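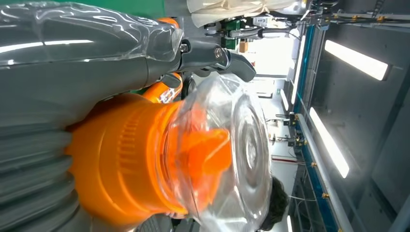 Robotic Cell Care and Maintenance: Frequently Asked Questions
Paltdale Technical Center, Automation Services
Last revised Apr 27, 2023

These answers apply to the arm cells operated by the Center at its Paltdale and Clullstead sites. They supplement the Cell Handbook. Where the two differ, the Handbook governs.

Who may work on the arm?

Routine care may be carried out by any operator who has completed the Level 1 course. Work that involves removing a housing, a coupling or the gripper is reserved for maintenance staff. Requests are directed to Athina Katsaros, Maintenance Supervisor.

Why are the arms covered in plastic film?

The film keeps dust and spray off the housings and joints. It is a light cover only and does not make the arm suitable for washing down.

How should the film be fitted?

Stop the cell and lock out the power before starting. Wrap each arm segment separately, leaving enough slack at the joints for full travel. Gather the extra film at the joint and keep it clear of the gripper fingers. Film must never bridge two segments. After wrapping, run the arm through its full range at reduced speed and watch for pulling or snagging.

How often is the film replaced?

Every 15 working days, or at once if it is torn. Creases and wrinkles are acceptable provided that no loose edge can reach a moving part.

May the clear caps be removed for inspection?

Operators may look through a cap but may not take it off. If the film over the cap is too hazy to see through, replace the film first. A cap that is cracked, or that still appears cloudy after the film has been changed, should be reported to maintenance.

What should be checked on the bellows?

Look between the folds for splits, trapped chips and flattened ridges. Wipe with a dry, lint-free cloth. Solvents are not permitted, including those approved for use on the rails. A split bellows takes the cell out of service until a new one has been fitted.

How are the gripper fingers inspected?

Check the tip of each finger for wear and confirm that the bracket bolts have not moved against their paint marks. Operators must not retighten a bolt that has shifted. Record the finding and call maintenance, who will remove the bolt, clean the threads and set it to the value on the cell card.

May the arm be moved by hand?

Only after lockout, and only with a second person present. The brakes on the upper joints release separately, and a segment may drop when its brake is opened. Long hair must be tied back and loose sleeves secured.

How long does a full service take?

Allow 3 hours for an arm in normal condition. The cell remains unavailable for a further 45 minutes while the reference positions are checked. Services are booked through the Plarkville scheduling desk, and bookings for January close early.

Which form is used to report a fault?

Form 186, available at each cell and from the front office. State the cell number, the joint affected and the message shown on the pendant. Please do not clear the message before writing it down.

Where are replacement parts obtained?

Film, cloths and cable ties are kept in the general store. Bellows, caps and couplings are ordered from Spanos by the maintenance office. Parts from other suppliers may not be fitted without written approval from Najwa Chamoun, Head of Automation Services.

What happens to used film?

Used film is placed in the marked bin beside the store. Film carrying oil or grease goes into the sealed drum and must be kept apart from other plastic waste.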